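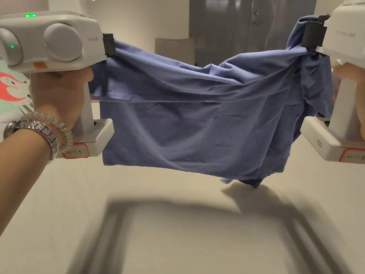 Blue cloth held at both corners, stretched between the grippers.

Forum: Teaching by Demonstration > Soft Goods and Laundry
Thread: How fussy are you about the first grab?

Posted by saltbush_jen
Nov 11, 2021

Hello all, long-time reader, and I think this is only my second post, so be kind. We've started recording folding demos with a pair of hand-held grippers, one per hand, and I've had a bit of a barney with my offsider about how each demo ought to begin.

My way is to pick the cloth up any old how, have a bit of a fumble, find the corners, get it stretched out between the two grippers and then lay it down and fold it. All of that stays in the recording. His way is to start with the corners already in the jaws and the cloth hanging nicely, so every demo looks the same from the first second. He reckons my fumbling teaches the robot to fumble. I reckon his way teaches it to fold beautifully as long as someone hands it the washing already sorted, and I've got two teenagers at home who work on that principle, thank you very much.

We've got 40 demos so far, split between us, and I'd love to hear from anyone who has been down this road before we go and record a mountain more.

Posted by Pukulier
Welcome, Jen! Lovely question, and one I've changed my mind on more than once. I'm with you, mostly. The finding of the corners is the hard part of the job -- folding a shirt that's already flat is something my old arm managed on a very modest pile of demos. Finding the corner of a crumpled one took me most of a winter, and I still wouldn't leave it alone with a fitted sheet.

Where I'd side with your offsider is the dithering. There's a difference between a grab that misses and gets another go, and a person standing there with the cloth in the air having a think. The first is worth keeping. The second I trim, or I just bin that one and do it over with a cup of tea in between.
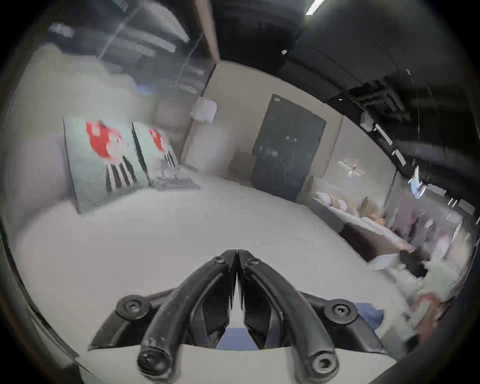
One more thing on the grab itself, as it caught me out badly. Slow down as the fingers close, and let them come together fully before you start to lift. When you're doing it by hand your wrist wants to lift while you're still squeezing, the way you'd pick up a tea towel, and you end up with demos where the close and the lift are all smooshed into one movement. My policy copied that faithfully and spent a week stroking the laundry.

Posted by kettani_workshop
Going to disagree with both of you, in a friendly way. I'd record them as two separate tasks. Task one, heap to corners. Task two, corners to folded. Label them separately, train them separately, and join them up later on. When it falls over, and it will, you'll know which half to blame. We did the all-in-one approach at Pristmont and every failure was a mystery.

Also, keep your wrists low. Once you've got a bigger piece of cloth up at chest height your arms get tired, the right one drops, and the cloth ends up lopsided in every single demo after the first 9 or so. Have a rest every six.

Posted by saltbush_jen
Oh, the tired arm! I went back through ours last night and I'm guilty as charged, I sag to one side something shocking by the end of a session. I'd blamed the cloth.

Kettani, I do like the two-task idea, but doesn't the join cause you grief? I'd worry that the first task finishes with the cloth bunched up in one jaw, and the second has only ever met tidy corners.

Posted by kettani_workshop
Yes, that's the price you pay. What I do is start a good share of the second lot from ugly grips, on purpose.
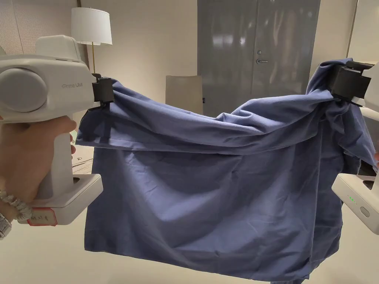

Get a fat handful on one side and a neat pinch on the other, then carry on and fold it anyway, shaking it out partway if you need to. You want plenty of those. If all your starts are pretty, the robot goes to water the first time it gets a clump instead of a corner.

Posted by Pukulier
Well, I can't argue with that, though I'd still rather get my ugly starts from the real fumbles than act them out. People are terrible at faking clumsiness. We're too neat about it!

Posted by Adanech Gebretsadik
Chiming in from Vusville. We have 4000 demos on towels and shirts now, recorded by several people, and the thing that made the biggest difference for us was agreeing on the ending. Everyone had opinions about the start, and meanwhile half the team opened the jaws and pulled straight up, and the other half slid out sideways and dragged a sleeve with them. Pick one way of letting go and write it on the wall.

On the start, I would keep Jen's fumbles. I'm less keen on splitting the task. We tried it and went back.

Posted by kettani_workshop
Did you have ugly starts in the second half when you tried it, Adanech?

Posted by Adanech Gebretsadik
Some, and probably too few, so it may not have been a fair go. I'll ask whether anyone kept the old set.

Posted by saltbush_jen
You're all wonderful, thank you. I've shown my offsider the thread and he is claiming victory on the strength of the word "dithering", so that's my evening ruined. Plan for now is to keep the real fumbles, trim the thinking, rest after every six, and both of us release straight up. I'll do a small batch Kettani's way as well and report back when we've trained on it. Does anyone have a view on whether we should swap who records halfway through, or keep each person's demos in one block?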